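Notas para a palestra: escrever fantasia em série sem perder o leitor
Sala pequena, fim da tarde. Duração prevista: 40 minutos, com perguntas no fim.

Última atualização: setembro
Partilhas: 2 | Comentários: 0

Abertura

Agradecer à organização e pedir que desliguem o som dos telemóveis. Dizer logo que vou falar do meu trabalho, a série de Tundness, e que os exemplos vêm todos de lá. Quem ainda não leu o segundo volume vai apanhar com um pormenor do enredo. Avisar antes.

Perguntar quem está a escrever um romance e quem já o terminou. Esperar pelas mãos. Se houver muita gente a meio do primeiro rascunho, demorar mais na parte dos cortes e passar depressa pela parte da edição.

De onde veio Tundness

Comecei por um mapa. Tinha uma cidade à beira de um estuário e uma escola de magia do outro lado da água, e durante meses não tive mais nada. O mapa não servia para escrever. Só quando decidi que a travessia era proibida depois do pôr do sol é que apareceu uma personagem com vontade de a fazer.

Ler o primeiro parágrafo do volume um, devagar. Não comentar logo. Depois explicar que esse parágrafo estava na página 194 do primeiro rascunho. Tudo o que vinha antes era história da cidade, genealogias, o nome dos ventos. Serviu-me a mim. O leitor não precisava daquilo.

Cortar

O manuscrito que enviei à Fiadzo tinha 411 páginas. A editora devolveu-o com uma carta curta, e a carta dizia que a história começava tarde. Levei duas semanas a concordar.

O que fiz a seguir, por ordem:

- Imprimi tudo e pus de lado os capítulos em que a protagonista não tomava nenhuma decisão.
- Reli os que sobraram e marquei a lápis as frases que dependiam dos capítulos retirados.
- Passei essas informações para diálogos já existentes, uma de cada vez.
- Deixei o texto parado um mês antes de voltar a lê-lo.

Se perguntarem o que fiz aos capítulos cortados: estão guardados. Um deles saiu mais tarde como conto na Movville, com outro final.

As regras da magia

Parte mais técnica. Beber água aqui.

Em Tundness, quem lança um feitiço perde uma memória e não escolhe qual. A regra é simples de enunciar e deu muito trabalho a manter. No segundo volume a protagonista esquece a voz do irmão (é este o pormenor do enredo), e a partir daí todas as cenas entre os dois tiveram de ser reescritas.

Conselho prático: ter um ficheiro só para as consequências. O meu tem três colunas: capítulo, feitiço, memória perdida. Consulto-o sempre que uma personagem recorda alguma coisa. Já apanhei erros graves assim, incluindo uma cena inteira de infância contada por alguém que a tinha perdido no volume anterior.

Não entrar na discussão sobre sistemas rígidos e sistemas vagos. Da última vez consumiu metade do tempo. Se vier nas perguntas, responder que os dois funcionam e que o meu é rígido por eu ser esquecida.

Séries e prazos

O segundo volume é mais difícil do que o primeiro. Há leitores à espera, há um contrato, e as promessas feitas no primeiro livro têm de ser cumpridas. Falar da lista de perguntas em aberto que faço no fim de cada volume. Algumas ficam por responder de propósito, mas tenho de saber quais são.

Rotina: escrevo de manhã, das seis às nove, e revejo à noite o que der. Uma boa manhã rende cerca de duas páginas. Há manhãs sem nenhuma.
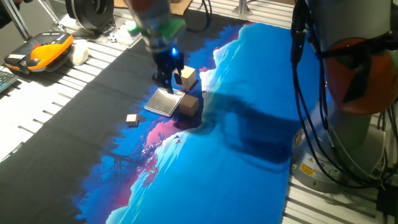 Capas, títulos e leitores

O título de trabalho do volume dois era Clomidgate, o nome da porta sul da cidade. Ficou. A editora tinha dúvidas sobre a pronúncia e pediu alternativas; mandei uma lista e nenhuma agradou mais.

Sobre a capa, dizer que o autor opina mas raramente decide. Pedi apenas que a protagonista aparecesse com a idade certa, doze anos.

Leitores de teste: escolher pessoas que leiam o género e pelo menos uma que não leia. Pedir-lhes que marquem onde pararam de ler, mesmo que tenha sido para ir jantar. Essas marcas foram-me mais úteis do que as opiniões.

Perguntas

Guardar dez minutos. Perguntas que costumam aparecer:

- Quantos volumes vai ter a série? Quatro, se o terceiro acabar onde está planeado.
- É preciso agente? Eu não tive no primeiro contrato e tive no segundo. Explicar a diferença sem falar de valores.
- Vai haver áudio? Está em conversa, não posso adiantar.

Fecho

Ler a cena da travessia, do segundo volume, a partir de «A maré ainda não tinha virado». Parar na fala do barqueiro. Lembrar que fico na mesa dos autógrafos até às sete e meia.

Partilhar | Comentar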